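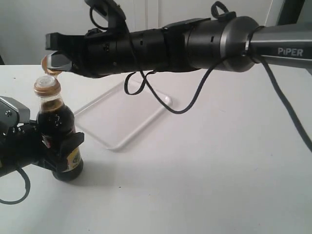
Robot Demonstration Operators (part-time and full-time)

Okell is hiring people to teach two-armed robots how to do ordinary kitchen and household jobs. You will do this by guiding the arms through each job yourself, by hand or by remote control, while the system records how they move. No background in robotics or programming is needed. We train everyone who starts.

Location: Okell workshop, Dandov Building, ground floor
Hours: 30 per week, or a half schedule by arrangement
Openings: 2 full schedule, plus several half schedule
Contract: through the end of October, with a possible extension
Reports to: Simin Daneshvar, demonstration lead
Apply by: Mar 23, 2018

About the work

A demonstration is one complete run of a task, from the start position to the finish position. You sit or stand at the control station, take hold of the two lead handles, and the two work arms at the table copy what your hands do. When you close a handle, the gripper on that side closes. When you are done, you press the foot pedal to end the recording, mark it as good or bad, reset the table, and go again.

Most tasks on the current list use both arms. Usually one arm holds something still and the other arm does the moving. Opening and closing bottles is a large part of the schedule this season. One gripper keeps the bottle upright on the table, and the other takes the cap, lifts it clear, and later brings it back to the mouth and seats it. Other tasks include moving cups between trays, folding dish towels, putting lids on food containers, sorting flatware, and wiping a surface with a sponge.

The full list for this contract has 254 task variations. A variation might be a different bottle, a different starting spot, or the same job with left and right swapped. You will not be expected to learn them all. Each operator is assigned a group of tasks and stays with it long enough to get consistent.

For a smaller set of tasks we use hand guiding. There you switch the arm into its free mode, hold it by the wrist section, and move it directly through the motion. This is slower and we use it mostly for pouring angles and for positions that are hard to reach from the control station.

What you will do

Record demonstrations from a written task sheet, at a steady pace and in the order given.

Reset the table between runs. The sheet says where each object goes and how much it should shift from one run to the next.

Mark failed runs as failed. A dropped cap, a tipped bottle or a grip that slips is a failed run even if you recover from it, unless the sheet says recoveries are wanted. Some sheets do ask for them.

Check the cables before you start and after every change of task. They need enough slack for the wrist to turn all the way and should not catch on anything on the table.

Clean up spills when they happen. Several tasks use real sauces and oils, and the grippers have to be wiped down before the next run.

Write a short note at the end of each shift saying what was recorded, what went wrong, and which objects need replacing.

Review recordings. Each operator spends part of the week watching other operators' runs and flagging pauses, collisions and wrong starting positions.

What we are looking for

Steady hands and patience. You may record the same cap coming off the same bottle for a whole morning. People who have done well here have come from sewing, dental assisting, food prep, watch repair and model building, but none of those is required.

Good close-up vision, with or without glasses. You need to judge small gaps, such as the space between a cap and the neck of a bottle, from a seat about an arm's length back from the table.

Willingness to follow a sheet exactly. If you think a sheet is wrong, stop and tell the lead. Please do not fix it on your own and keep recording.

Comfort working in a quiet room with other people nearby.

Ability to read and write task notes in English. Spanish or Farsi is useful, as a number of our staff speak one or the other, but it will not affect hiring.

You must be 18 or older and allowed to work in the country at the time you start.

We do not need you to have used a robot arm, a game controller or any particular software. If you have, mention it, but we will still put you through the same training.

Training

Training takes 2 weeks and is paid at the full rate. The first few days cover safety, the stop button, starting and parking the arms, and the recording software, called Cillska. After that you practice with empty grippers, then with foam blocks, then with hard objects, and last with anything made of glass or holding liquid. Mahtab Mohammadi runs the training and signs off on each stage. Some people go through quickly and some need extra days on the bottle tasks. Extra days are paid too.

The bottle tasks are where new operators have the most trouble. There is no feeling in the handles on our current control station, so you cannot tell by touch how hard the gripper is squeezing. You learn to go by what you see: whether the cap tilts in the fingers, and whether the bottle shifts when the other arm lifts. If the holding arm is too high, the bottle tips. If it is too loose, the bottle turns. Expect this to feel clumsy in the first week.

Working conditions

The control stations have adjustable chairs and can also be used standing. You will record for fifty minutes and then take ten minutes off the handles. The break is required and counts as paid time. Forearm and shoulder strain is the most common complaint in this job, and we would like to hear about it early.

The room is kept bright. If strong indoor light bothers you, please say so at the interview and we can talk about which station would suit you.

Closed shoes are required. Long hair must be tied back, and rings, bracelets and loose sleeves are not allowed at the table. Keep your hands out of the work area whenever the arms are powered, except during hand guiding, when a second person stays at the stop button.

Because some tasks use food products, tell us about any serious allergies before your first day. Soy, sesame, wheat and nuts may all be present in the room.

The arms, the table and the objects are recorded during every run. Your hands may appear in recordings during resets and hand guiding. Your face and voice are not recorded. You will be asked to sign a form that explains how the recordings are stored and used, and you can ask for a copy ahead of the interview.

Pay

Pay is hourly and is the same for all new operators. The rate is listed on the application form. It goes up once after training sign-off and again if you take on review work as a regular duty. There is no bonus for the number of runs recorded. We tried that and got fast, sloppy runs that had to be thrown out.

Full schedule operators get paid holidays and a transit pass. Half schedule operators get the transit pass.

How to apply

Pick up an application form at the front desk of the Dandov Building or ask for one by mail. Send it back with a short letter. The letter does not need to be formal. Tell us about some kind of careful, repeated work you have done, paid or not, and which hours you can work. Please do not send a video.

Applications are read by Simin Daneshvar and Getsemaní Cervantes. If we would like to meet you, we will offer an interview time that lasts about an hour and a half. The second half is a hands-on trial at a control station, where you will move foam blocks between two trays and then try to lift a loose cap off an empty plastic bottle. We do not score the trial by how many times you succeed. We look at whether you slow down when something goes wrong and whether you can describe what happened.

People who need a different chair, a different station height or more time for the trial should write that on the form.

Questions about hours and pay go to Getsemaní Cervantes at the front desk. Questions about the tasks or the equipment go to Abbas Ghasemi in the workshop, who is easiest to reach before noon.

Current operators at Heydari, our partner workshop, may apply for a transfer using the same form. Write "transfer" at the top and leave the letter out. Training will be shortened to cover only the station and the software.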